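Newsletter Archive Topics Subscribe

Building Notes > Floors > May

2 min read

Moisture readings before refinishing

The Eberhard office has finished its spring round of moisture checks on wood floors. The round covered 16 units and produced 177 readings, all taken with the Rulent pin meter. Pins were set along the grain, and the species correction was entered before the first reading in each unit. Readings taken within a foot of an exterior door were logged separately and left out of the unit average.

Units on the ground level will be read again before any sanding is booked. Flultent has changed its data sheet for the water-based topcoat: coverage is now listed at 425 square feet per gallon, with 2 coats as the minimum. Older job sheets should be corrected by hand.

Ustell has also revised its reading layout for rooms under refinishing. The old layout put every point in the middle of the room, which misses moisture entering at the perimeter. The new one adds a line of points parallel to each wall. For a room like the one in the photo, with floorboards and an off-white wall, start that line near where the wall meets the floor and work inward. Mask the wall first if it is a light color. Record each point on the plan before moving the meter.
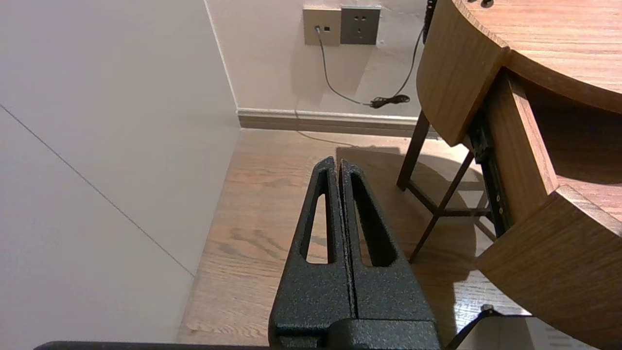
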